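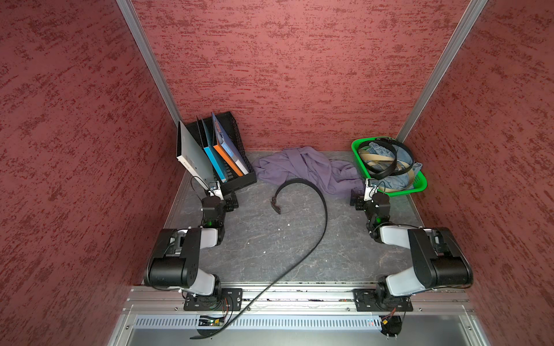 Agnes Dow wants to know if the two-arm kit can really work with cloth and belts, or if it is only good for cubes and cups like in the seller's film. I had the same doubt before I began, and after several weeks I still have half of it.

# Prandov two-arm kit for soft things: keep it or send it back?

**Kiprono Mwaipopo**

I have the Prandov kit on trial from Rotich. The trial is 60 days and I must decide before it ends. The price for the full kit is £1373. There is also a one-arm set for £697, with the same rail, and a yearly support plan for £585 which the seller recommends very warmly.

My use is small. I help in a second-hand clothes shop in Willstead, and in the back room we want to put accessories and small clothes into baskets and bags without somebody standing there all afternoon. So my tests are with soft things: belts, a piece of denim, a purple cloth bag, a green basket with holes in the sides. The file organiser stays in the corner on purpose, because our real table is also never free of papers.

What goes well: the arms are quiet, and the mounting was easier than I feared. Both stand on one rail at the front, so I did not have to measure the distance again when I moved them. Folders and other stiff things were no trouble in my tests, if they stood upright.

What goes less well is the belts. The gripper takes the strap, lifts it, and the buckle end swings and pulls the rest off the table. When the belt lands in the basket it makes loops with the other belts, and the next pick brings up everything together. With cloth I have another problem. One arm can hold the edge of a bag, but then the other must come from the side, and I have not found good heights for this.

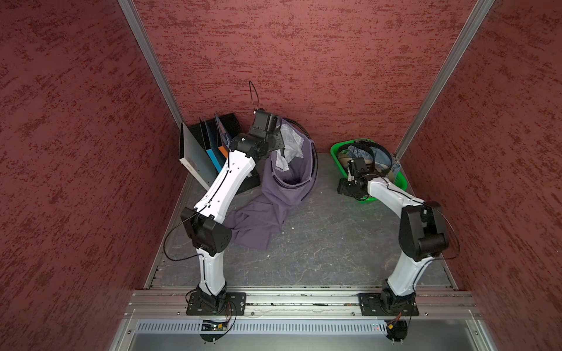 I repeated the bag test many times with slower speed, and slower is better, but then the work takes longer than my own hands would. The seller says that I need the support plan to get the "soft goods" settings. Is this true? And would one arm be enough for me, so that I save the difference? I would be thankful for answers from people who have used it with textiles.

**Agnes Dow**

Thank you for writing it up properly, this is more than I got from the seller.

To your last point first. One arm will not be enough if you want to fill bags. Somebody has to hold the mouth open, and a bag on its own falls shut. I tried the one-arm set with a wire stand to keep the bag open. It worked for stiff canvas and was hopeless for thin cloth. If you only drop things in a basket, buy the one-arm set and keep your money.

For the belts, three things helped me:

- Pick near the buckle and let the strap hang behind. The heavy end is then under the fingers and swings much less.
- Lower the belt into the basket until it touches, and only then open the gripper. The default drop height is too high for anything long.
- Do not let the tip hang over the rail. Mine caught on a screw and the arm stopped with an error — it did no damage, but I had to start the whole run again.

For the bag, fold the rim outwards before you start, so the gripper has two layers to hold. Then bring the second arm in from above and not from the side. You lose a little reach, but the elbows stay away from each other.

**Vernumness**

Dont buy the plan. Soft goods settings are just grip force and speed, both are in the normal menu under Tool. Cant say about bags, I only do socks.

**Kiprono Mwaipopo**

Thank you both. I found the menu, and the grip force was indeed set quite high from the factory. With a lower value the denim comes up without pulling its neighbours, most times.

I also tried Agnes's way with the buckle. It is better, but when the belt is already rolled in the basket I cannot choose where the gripper takes it, so I still untangle by hand. Perhaps the belts should go in a separate basket from the clothes.

I have written to Rotich that I will not take the plan. About the kit itself I will decide after I have tried the folded rim with the thin bags, because these are most of our work. If somebody knows softer fingertips that fit this gripper, please add it below — the ones in the box are too smooth for cotton.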